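From the Trosstead House newsletter, 4 August 2022

Cups, trays and a bit of colour on the table

Well, the tea corner has had its winter freshen-up at last, and I must say it's a pleasure to walk in of a morning and see it looking so cheerful. Agnes Nyberg has been on at us for ages about the old mugs (chipped, the lot of them, and she was quite right), so we've moved to lighter coloured cups that sit together in a tray and can be carried over to the long table in one go.

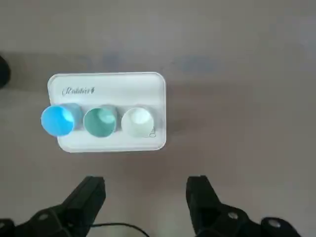 Blue, green and white, side by side in the white tray.

Everyone seems to have picked a favourite colour already — mine is the green — and Alvar Hellström has promised to stop leaving his on the windowsill in the Helside room. We'll see! Please do pop your cup back when you've finished, as it makes the morning so much easier for whoever is on first. There's brown paper down on the long table too, which saves a great deal of wiping, and the red tulips in the black vase can stay out all year because they're artificial.
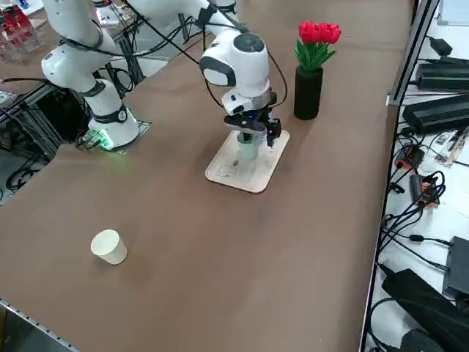 Can I still bring my own mug?
Of course you can, just put your name on the bottom and keep it on the shelf by the Brekke Street door.

Biscuits are at 3 as usual.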